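SANDVILLE ALLOTMENT SOCIETY
Minutes of the spring meeting, held in the hut at 7.30

Present: Oranuch Kaewmanee (chair), Charoen Yimyam, Orathai Saengthong, Fongchan Meesuk, Nuanchan Panyasiri (minutes), and 4 members at the back who asked not to be given jobs.

1. Minutes of the January meeting
Agreed, once the word "shouting" had been changed to "discussion". Mr Yimyam wished it noted that he preferred the original.

2. Water
The trough by the lower gate still leaks. Mr Yimyam has mended it twice and it now leaks from a different place. A new one costs £80. Ms Saengthong asked whether the old one could be turned round so that it leaked on to plot 20, where the tenant is always complaining of dry soil. The tenant of plot 20 was present and said no. New trough agreed.

3. Waiting list
Plotside, the booking website we moved to last year, shows 2121 people waiting for a plot. The paper list shows 20. Ms Meesuk has written to Plotside and been thanked for her feedback. Until further notice we go by the paper list, kept in the biscuit tin.

4. Seed swap
To be held in the hut as usual. Last year's swap ended with a large number of envelopes marked "beans?" and there was strong feeling that this should not happen again. Ms Saengthong proposed divided trays, one kind of seed to a section, with the name written down by the person who grew it. Carried.

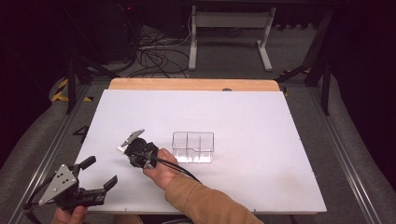 Clear plastic tray with compartments, on a white board.

Mr Yimyam asked what would happen to seed that would not fit in a section, meaning his broad beans. He may bring a bucket. The bucket must be labelled.

5. Bonfires
The rule is after dusk and not when washing is out in Thammasiri Close. Two members said they could not see the washing after dusk. The chair asked them to try harder.

6. Any other business
The goat seen on the main path does not belong to anyone on the site. Ms Meesuk will ask at the riding school.
The prize for tallest sunflower was again claimed by Mr Yimyam for last summer. It was again pointed out that he was the only entrant and that it was on a mound.

Action points
Trough: Mr Yimyam
Trays and pens: Ms Saengthong
Plotside and goat: Ms Meesuk

Meeting closed at 9.15, when the heater ran out.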